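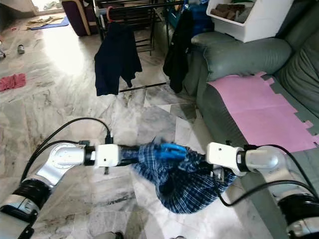 Blue plaid shirt, gathered, with the drying rack behind.

Opinion > Household > Laundry

The Case for the Hanger
Sep 1, 2023 - By the Clasero household desk

Most advice on clean laundry starts with folding. I think it should start with the hanger, and that folding should be kept for towels, socks and knitwear.

A bundled shirt takes creases from its own weight. The longer it stays bundled, the more ironing it needs. A shirt on a hanger is held at the shoulders, and gravity does part of the pressing. In January I stopped folding shirts and T-shirts altogether. The iron now comes out for collars and little else.

The usual objection is space. A drying rack in the living room takes up floor that the sofa and the toys also want. I accept this. A rack with thin bars can serve as both dryer and short-term wardrobe, though, and a stack of folded shirts has to be taken apart whenever the one at the bottom is wanted.
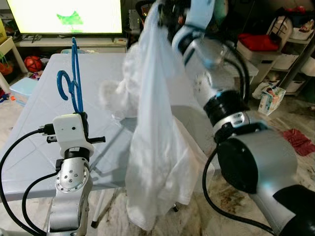 Cost is a weaker objection. Plain plastic hangers are cheap, and over 200 of them fit in a storage box I would otherwise fill with sweaters. The Oladier catalog sells padded ones, which I do not recommend for T-shirts - they stretch the neck if forced through it. Insert a hanger from the hem, never through the collar.

A folding table is still useful for sorting. Keep it at waist height and clear it when the load is finished. My remaining disagreement is with people who hang knitwear. It grows at the shoulders and does not go back.

Contact | © Clasero | Back to top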